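Stargazing tips from the kitchen drawer

Watching Mars from the back garden costs next to nothing, and half the kit is already in your kitchen! Tape red sweet wrapper over your torch and your eyes stay used to the dark (two layers if it's a bright one). Pop a flask of cocoa by the door before 10 in the evening. For a quick model of the planets, clear the table and let the children set them out in order, Sun at one end.
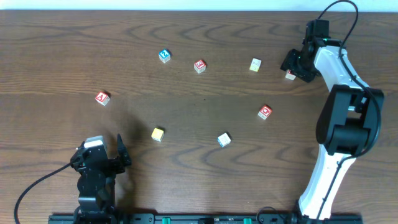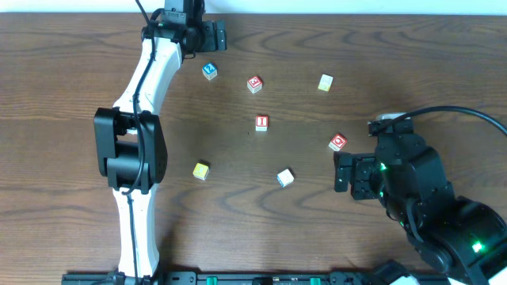
Letter and number blocks on the table

Dew is the other big thing. A collar of old camping mat round the end of the telescope works brilliantly, and mine has lasted 2 winters. Leave the lens cap off indoors until everything has dried, then put it back on.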